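Teaching a gripper to fold, one bedroom at a time

The first thing you hear about at Tistik is socks. Then towels, then slippers, then a long and happy detour into why knitted things are so hard for a machine to hold. "A box is the same box when you pick it up," says the lead researcher on the folding project. "Wool changes its mind halfway!"

Her group's method is simple to describe. People take a hand-held gripper home and do small chores with it, and a camera on the tool records what the fingers meet. The policy learns from those recordings, with no robot in the house at all. So far they have 2,930 clips, and 600 of those are soft goods on beds.

Why beds? "A lab table is flat and gray and stays put. A mattress gives, the cover wrinkles, and there are flowers printed all over it. We wanted all of that in."

The result she is most excited about came from a comparison. One policy, Skasano, learned from 2,000 clips shot in the lab. The other, Kedier, got only the 600 home clips. On thick fabric in rooms neither had seen, Kedier did better (she laughs when she says it, because she had bet against it).

It still has trouble with fringes, and with anything that springs open when let go. A second round of 90 homes is planned for December. "I want every ugly blanket in town," she says. "Send me your grandmother's!"
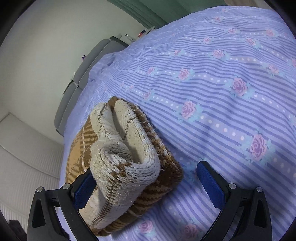

The hand-held gripper at work on a piece of thick knit, on a rose-patterned bedspread.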